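KETILSSON READERS' AND WRITERS' SOCIETY
Minutes of the Regular Meeting of the Fiction Selection Panel
Wed 24 January, Resness Library, Upper Meeting Room

Presiding: Cristóbal Cisternas, Chair
Quorum: Present
Apologies: Received from the membership secretary and from the Clukberg branch delegate

1. Call to order

The Chair called the meeting to order at 6:30 p.m. The agenda was adopted with one change: the item on the summer reading weekend was moved ahead of the item on shelving so that the events coordinator could leave early.

2. Minutes of the previous meeting

The minutes were approved as circulated, subject to a correction under item 5, where "second printing" should read "second edition."

3. Matters arising

The Chair reported that the publisher of last fall's group read had replied to the society's letter about missing pages in the paperback. Replacement copies will be sent to members who return the title page of the faulty copy. The secretary will put a notice in the next mailing.

The question of whether novellas may be entered for the society's suspense award was carried over from the last meeting. The panel discussed the present rule, which sets a minimum length in words but does not say how the count is to be made when a book contains a preview chapter of another title. It was agreed that preview chapters, acknowledgments and discussion questions are to be left out of the count. The wording will be added to the entry form.

4. Spring group read

The panel considered the shortlist for the spring group read in romantic suspense and domestic thrillers. Readers' reports had been sent to all members of the panel in advance.

"The Silteseo House," a first novel set at a closed lakeside hotel, had strong reports on setting and pace. Two readers felt that the heroine's former husband was identified as the threat too early. Another reader disagreed and stated that the book is plainly meant to be read with that knowledge, the tension coming from how long the other characters take to believe her.

"A Quiet Tenant at Number 37" was praised for its dialogue. Concern was expressed about the final chapters, in which a police investigation that has occupied most of the book is settled by a letter. The panel noted that the book is 385 pages long and that several members have asked for something shorter after the previous selection.

"What the Ferryman Kept" was withdrawn from the list at the request of its sponsor, as it is the third in a series and depends heavily on the first.

Following discussion, it was moved and seconded that "The Silteseo House" be adopted as the spring group read. The motion carried, with 3 votes in favor and 2 against. The members voting against asked that their preference for "A Quiet Tenant at Number 37" be recorded, and it will be considered again for the fall.

5. Content notes

The panel reviewed the draft guidance on content notes in the newsletter. The draft proposes that notes on violence, stalking and the death of a child be printed at the foot of each review, so that members who prefer not to read them may skip them. The Clukberg branch had written in support. One member asked that notes not reveal which character is affected, and the draft was amended accordingly.

The guidance was adopted as amended and will apply from the next issue.

6. Summer reading weekend

The events coordinator reported that the conference rooms have been held for the second weekend in July. A deposit is payable by the end of next month. Two authors have been approached to speak on the writing of suspense in a series, and one has accepted in principle.
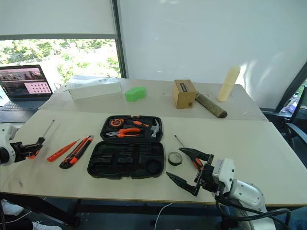

The coordinator asked for guidance on the Saturday evening session. The panel favored a moderated discussion of unreliable narrators over a second author talk. Members wishing to propose titles for that discussion should write to the coordinator before the next meeting. Registration will open to branch members first and to the general public two weeks later.

7. Shelving of the lending collection

It was reported that romantic suspense titles are currently divided between the romance and mystery shelves with no settled practice. It was agreed that they be shelved together under the author's last name, with a colored spine label. Titles published under a pen name will be shelved under the pen name, with a cross-reference in the catalog.

8. Any other business

The Chair reminded reviewers that quotations longer than a short paragraph need the publisher's permission, and that advance copies should be checked against the finished book before any passage is quoted.

A request to exchange reading lists with another society was referred to the secretary for reply.

9. Adjournment

There being no further business, the meeting adjourned at 8:15 p.m. The date of the next meeting will be sent to members with the agenda.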